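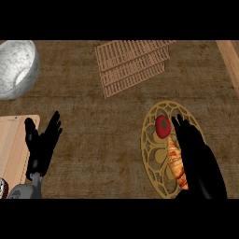
Product Review: Pollholm Hard Oil for Wooden Tabletops

Issued by the Flodthorpe Household Testing Service

Summary of findings

Pollholm Hard Oil is a clear finishing oil sold for indoor wooden tables, counters and shelves. The Service applied it to four tabletops in daily use and examined them over 14 weeks. It gave good protection against water and most foods, fair protection against heat, and a pleasant low sheen. It is slow to cure and the instructions supplied with it are too brief. The Service recommends it for dining and kitchen tables, with the reservations set out below.

Scope of the review

The product was bought at retail in the one-liter can. Two of the test tables were new oak, one was beech, and one was an old pine table which had been waxed many times by earlier owners. All four stood in staff kitchens or dining areas and were used for meals throughout the test. For comparison, sample boards were finished with Brirnden Table Oil, which the Service reviewed last year and which sells at a slightly lower price.

Preparation and application

The maker advises sanding to a fine grit and removing dust with a damp cloth. This was enough for the oak and the beech. The old pine table required much more work. Wax left in the grain caused the first coat to sit on the surface in patches, and the top had to be stripped and sanded a second time. The label says only that the wood should be "clean," and a plain warning about old wax would save buyers a good deal of effort.

The oil spreads easily with a cotton cloth or a short brush. It should be left for 15 minutes and the excess wiped away with a dry cloth. Testers who wiped too late were left with a sticky film that had to be rubbed down with more oil. Two coats were sufficient on oak. Pine took three.

The smell is moderate on the first day and faint by the third. Rooms should be well aired. Used cloths must be laid flat outdoors to dry, or soaked in water before disposal, as oily cloths can heat up and catch fire when bunched together. The warning on the can is correct but is printed in very small type on the back.

Drying and curing

The surface was dry to the touch overnight. Full curing took much longer, and tables used for meals in the first week marked easily. A household with only one table should plan for this. The Brirnden boards were ready for light use sooner, although they were also the first to lose their finish.

Resistance to stains and heat

Water left standing for an hour produced no mark on any of the cured tops. Coffee, tomato sauce and cooking fat wiped away with a damp cloth. Red wine left overnight gave a light stain on the beech, and mustard stained all four tops - a result the Service has come to expect from oils of this type.

Mugs of hot tea left no rings. A dish filled with water at 90 degrees Celsius and set down without a mat left a dull ring on the pine and one of the oak tops. Both rings were removed with a fine pad and a little fresh oil. Mats should still be used under serving dishes.

Care and cost

The finish was cleaned with water and mild soap. Stronger kitchen sprays dulled it within a month. Worn places can be repaired without treating the whole top, and the joins were hard to find afterward on oak. On beech they remained slightly darker.

The can cost 52 dollars. It covered two of the larger tops with two coats and left enough for later repairs. The lid seals poorly once oil has dried in the rim - one can formed a thick skin before the test ended.

Rating

Protection: good
Ease of use: good on new wood, fair on old
Appearance: very good
Instructions: poor
Overall: recommended

Related reviews
Brirnden Table Oil
Swati Cotton Polishing Cloths
Sanding Blocks for Home Use
Removing Old Wax from Pine Furniture

Contact the Testing Service | Copyright Flodthorpe Household Testing Service | Back to top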